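The Wind at Skirnia

The letter from Flideck came in December, and I read it twice standing up and once more sitting down with my tea, because it said our island could have its turbines after all, and a guaranteed price for every unit they made for fifteen years.

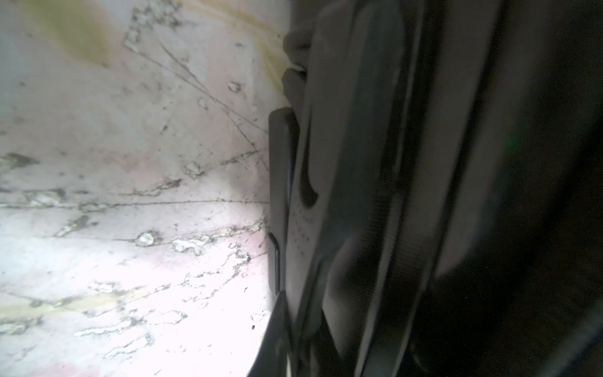

My sister thought the price too low, and said so before I had got my coat off. You'll never build them for that, she said, not with the cable to lay as well, and who's going to pay for the cable?

Well, she had a point, she generally does. The old diesel station at Erum burned through more than 750 litres on a cold night – and we have a great many cold nights – and still the lights went brown whenever the bakery lit its ovens. There were 687 of us on Skirnia then, all with an opinion, and 500 came to the hall to give it. We talked until the urn ran dry.

It was gone midnight when we voted, and the ayes had it. I walked home the long way, past the harbour, with the wind shoving at my back like a big friendly dog, and for the first time in my life I wished it good evening. My sister was still up, doing sums about the cable.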